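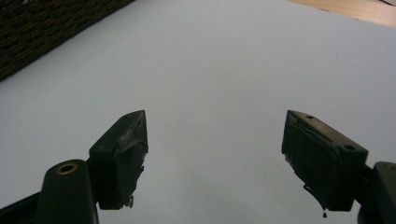

Tape on gripper fingers: replace it, or leave it until the set is finished?

Posted in Teaching by Demonstration

I record demonstrations with a pair of hand-held grippers, one per hand, each with its own camera. The task is a hanger and a woven basket on a white board. The target is 200 episodes and I am at 20. The tape on the finger pads is wrinkled, and on one side it is frayed with strands hanging down. Does it matter for training if I retape halfway through? The policy will run on an arm with the same fingers.

Stindier

Retape now, before episode 21. The pads are in every image from the finger camera, so a change in their outline is a change in the input. It also changes friction. A hanger is thin and smooth, and a fold in the tape can let it rotate in the grip.

What I do:
Strip both fingers, even if only one is bad.
Clean off the old adhesive.
Use the same dark, slightly glossy tape on the robot's fingers.
Record 4 test episodes and compare the closed width with the old log.
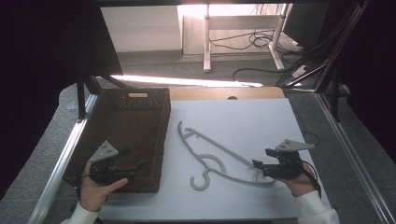
Keep the start positions varied as well. If the basket is always on the left with its long side running away from you, the policy learns that and little else. Move it a few inches between episodes – and turn the hanger so the hook does not always point the same way. Your first 20 can stay in the set if the width readings match.

Plarker

Ours had worse tape than that for 2000 episodes and it trained fine. I would not stop for it.

Akl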